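June, early, before the others are in

Coffee first, then bins. Talha asked me to write this up properly because last time I kept it all in my head and then went on vacation, and poor Babar had to guess which bins were supposed to be scrubbed and which ones were supposed to be left alone. So this is for you, Babar (and for me in August, when I've forgotten everything again).

We have the big gray bins out on the light wood table, one at a time. I've been going through them since yesterday afternoon and the plan is still Mudassar's plan: check the walls, check the floor, check the divider, write down what's worn, put the stuff back. I thought it would take an hour. Ha!

The divider panels are the part I care about. The paint on the older ones is going in patches, and I want to know if it's going because we drag things up the slope or because of whatever was in that Henitari cleaner we used all spring. My money is on the cleaner. Waqas thinks it's the dragging, and he has been right about this sort of thing before, so I'm writing both down and we'll see who buys lunch.

I started a log number for each bin so we can stop saying "the bad one" and "the other bad one." The one I did last night is 967. It's the bad one.
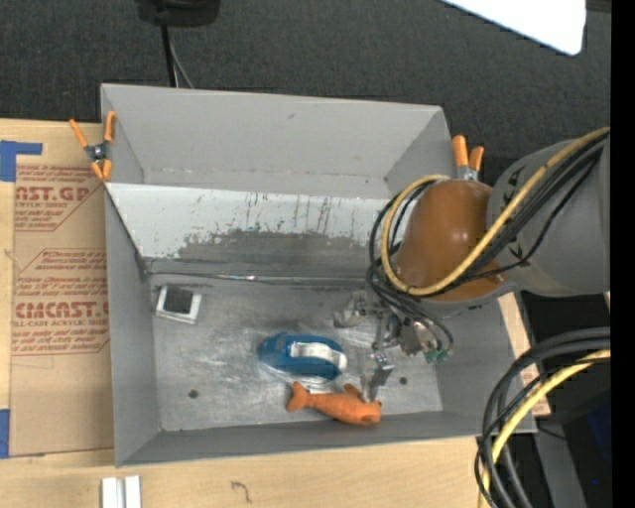 ## Bin 967, what I noted

- Divider: whitish up top with thin drips running down it, dark ones and reddish ones. Low in the middle there's a big worn patch gone gray, and the top edge of it is ragged and chipped. I ran a thumbnail along the chips and a bit more came off, so please don't do what I did.
- Floor: scratched all over, with cloudy bright rub marks, mostly toward the middle. Two small dark round spots, one to the left and one to the right. I didn't get around to working out what those are. Žydrūnas, if you know, write it in here!
- Back wall: fine apart from one small dark scuff near the top. Leave it.
- Contents: the orange plush fish, the blue oval thing with the white handle (I've been calling it the scrub brush, correct me if it has a real name), and the small white-framed piece with the dark gray middle, back in the left corner.

The fish stays in 967. I know it wanders over to Ledau's shelf every couple of weeks, and I know people like it, but the sheet says soft item, one per bin, and this is the soft item. Same for the brush. If you need a brush to clean with, there are plain ones in the cupboard under the sink - take one of those.

## What I'd like to do next

Wipe the reddish drips with plain warm water and a white cloth and look at the cloth. If the color comes off, good, it's something sitting on the surface. If it doesn't, I'll try the Fovitz stuff on one small corner and wait until after lunch before doing any more. No scouring pads on the floor, please, it has enough scratches for one lifetime.

I also want to tape off half of the worn patch and leave the other half bare, then give it 100 rounds of normal use and compare. Waqas says 100 is too few to see anything. Maybe so, but it's a number we can finish this month, and if it looks boring we'll keep going.

Repainting: I asked Arboleda for a price on a new panel versus a recoat and haven't heard back. I'd rather recoat, the panel still sits square and I had a miserable time getting the last replacement to line up (two evenings and a borrowed mallet, never again).

Still to do: the bin with the wobbly rim, labels for everybody, and somebody please find the roll of wide masking tape. It was on the windowsill at 4:30 yesterday and it isn't now.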